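How a Robot Learns to Build a Computer
by Leonie Fuchs
15 Aug 2018

Have you ever seen inside a computer? Many children have not, and many grown-ups also not. From outside it is only a box. When the side is opened, you find boards, cables, metal and small parts in many colors.

In our shared workshop, which is called Makhubela, we are teaching two robot arms to put parts into such a computer. The project has the name Tradance. In this text I want to explain to you how it works, which words the builders use, and why a thing that is easy for your hand is so difficult for a robot.

What is a robot arm?

A robot arm is a machine that can bend and turn like an arm. Your own arm bends at the shoulder, at the elbow and at the wrist. The places where a robot arm can turn are called joints, the same word as for your body. Inside each joint there is a motor. A computer program tells every motor how far it must turn.

Try this at home. Hold your elbow very stiff and try to touch your nose. You can not do it! With one joint missing, many places are suddenly too difficult to reach. A robot arm needs many joints for the same reason. It must reach a place, and it must also arrive there from the correct direction.

At the end of the arm we can fasten different tools. The tool for holding things is called a gripper. A gripper often has only two fingers, and they open and close. It has no thumb, no palm and no soft skin. Imagine that you put on thick winter gloves and pick up a coin with two fingers. Then you know a little how the gripper feels, although of course it does not feel anything.

What is inside the box?

Before the robot can help with the computer, we must know the parts ourselves. These are the most important ones:

The motherboard is the big flat board. All other parts are connected to it, so that they can send messages to each other.

The processor is the part that calculates. People call it also the CPU. It sits in a square place on the motherboard, and this place is called a socket.

The memory, or RAM, is where the computer keeps the things it is working on just now. Memory comes on thin sticks. They go into long narrow slots.

The power supply is a metal box. It takes the electricity from the wall and changes it so that the small parts can use it.

The graphics card prepares the pictures for your screen.

The drives keep your games, photos and homework, also when the computer is switched off.

The cables carry electricity or messages. They are soft, and for a robot this is a problem. I will tell you more about it later.

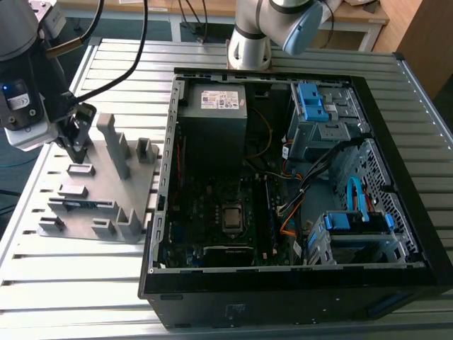 The open computer on our work table, with the gripper over the gray plate at the left.

We lay the computer on its side for this work. In this way the motherboard is flat like the bottom of a drawer, and the arm can come down to it from the top. If the computer were standing, a part could fall out before it is fixed.

Look once more at the plate beside the computer. It is named a fixture plate. A fixture is something that holds a part always in the same place and in the same position. You know this from the kitchen, if your family has a tray with one space for the forks and one for the spoons. You can take a fork in the dark, because you know where the forks are. For the robot it is similar. When each part has its own holder, the program can say: go to this place, close the fingers, lift.

The plate was made with a 3D printer. A 3D printer melts plastic and lays it down in very thin lines, one layer on the other, until the shape is ready. I drew the holders on the computer and printed them in the workshop. My first holder for a memory stick was too narrow and the stick did not go in. The second was too wide, and the stick was leaning like a tired person at the bus stop. The third one was good. We have a box where we keep the wrong ones, and new members may look at them and guess what was the mistake.

Teaching the arm

How do you teach an arm where to go? There are different ways. We begin with a simple one. A person moves the arm slowly to the correct place, and then tells the program: remember this. The place is saved as a point. After this the arm is moved to the next place, and again the program must remember. When we play all the points one after another, the arm makes a movement.

For putting in one memory stick we use 30 points. This sounds like much, but most of them are very near to each other. The arm may go fast when it is high in the air. Close to the computer it must go slowly, and for each little piece of the way there is one point.

Here is the movement in easy words:

1. Go above the holder.
2. Open the fingers.
3. Go down slowly.
4. Close the fingers on the stick.
5. Go up, straight, without turning.
6. Go above the slot.
7. Turn the wrist until the stick is in line with the slot.
8. Go down slowly until the stick touches.
9. Push.
10. Open the fingers and go up.

Number 9 is the hardest. If the arm pushes too little, the stick is not really in. If it pushes too much, something can break. When you push with your own hand, you feel a click and you stop. You did not learn this from a book, your fingers simply know it. The robot must measure the force and compare it with a number. We had to try many numbers on an old broken board before we dared to use a better one.

Why are cables so difficult?

Take a shoelace and hold it in the middle. Where are the ends? They hang down, and when you move your hand they swing. Now put the lace on the table and take it up again. The ends are in a different place than before.

A memory stick is stiff. When the robot holds one end, it knows where the other end is. With a cable it does not know. The plug at the end can point to the left or to the right, or it can hide under another cable. You look with your eyes, you use the second hand to help, and it is done. The robot would need a camera and a clever program for it. In our project, people still connect the cables by hand. Perhaps we change this next year.

Rules in the workshop

Also a slow robot arm is strong and hard, so we have rules. They hang on the door, and everybody who comes in reads them.

Hands stay away from the table when an arm is moving.

Long hair is tied together, and scarfs stay on the hook.

One person always stands at the red stop button and does no other thing.

The computer we build on is never connected to the wall while it is open. If you want to look into a computer at home, ask an adult first. The power supply you must never open, not even when the plug is out, because there can be electricity inside for a long time.

Something for you to try

You can play robot with a friend. You need a spoon, a cup and a scarf for the eyes. One of you is the robot and wears the scarf. The other one is the programmer. The programmer may only say short commands like "hand left", "hand down", "close fingers", "stop". The task is to put the spoon into the cup.

Write down your commands and then play them again from the paper, with the cup at the same place. After this, move the cup as far as your thumb is wide, and play the same commands one more time. What happens to the spoon? Now draw on paper a fixture that would help, so that the cup can not move from its place.

Small dictionary

Joint: a place where the arm can turn.
Gripper: the tool that holds things.
Fixture: a holder that keeps a part in its position.
Socket: the place for the processor.
Slot: a long narrow opening where a card or a stick goes in.
Point: a place the robot has saved.

If your class wants to visit the Tradance table, your teacher can write to us at Makhubela. The next open afternoons are in September, and please bring your drawings of the fixture with you.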